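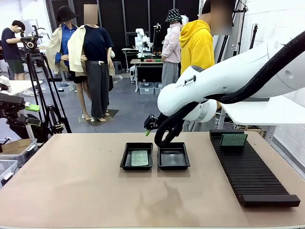
Board transfer, two-arm cell. April, started 14:10. Entry by K. Chettiar, runs with Saranya.

Purpose: check whether resetting the rack pose between episodes changes what the policy learns about slot approach. Until now the rack was taped down. For this set it is moved by hand before every episode, up to 60 mm along the table and a few degrees of yaw.

Setup
Two black trays, slotted rack to the right, green speckled boards. Right arm does the rack work. Green fingertips on both grippers. Skemum logger at the same settings as the last set. Target is 210 teleoperated episodes, split between Saranya and Despina.

Wrist view
The left wrist view has both of its own fingertips in the lower part of the image, with the trays and rack further off. 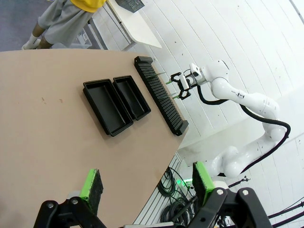 Cropping the bottom of that view was tried first and dropped. The policy lost track of its own finger opening and closed early. Full image kept. The other gripper can also be picked out against the rack at this range, so no extra marker added.

Method notes
1. Rack pose is logged from the fixed camera before the arm moves. If the fit residual is over 2 mm, redo the pose, don't start the episode.
2. Approach the slot with the board tilted, then square up over the grooves. Straight-down approaches caught on the ridges too often in the earlier set.
3. Operators can stand close to the table during handling, but stay out of the reset pose.

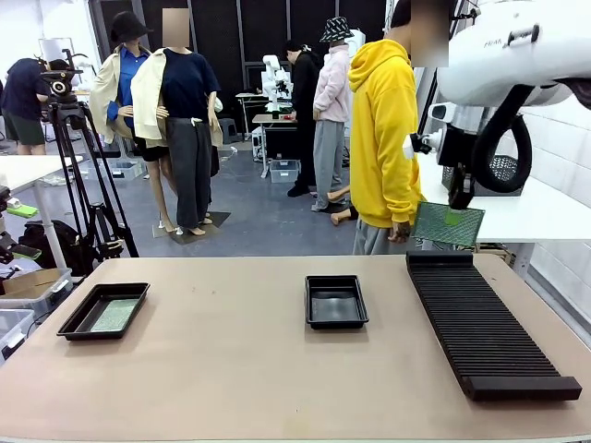 4. Label a failed insertion as failed even if the board is recovered on the second try. Ecaterina's script splits these later.

Training
500 epochs, same seed as the taped-rack run, nothing else changed. Compare on held-out rack poses only. Sivaprasad wants the yaw error plotted separately from the offset error. Still to do: check clock drift between the fixed and wrist cameras.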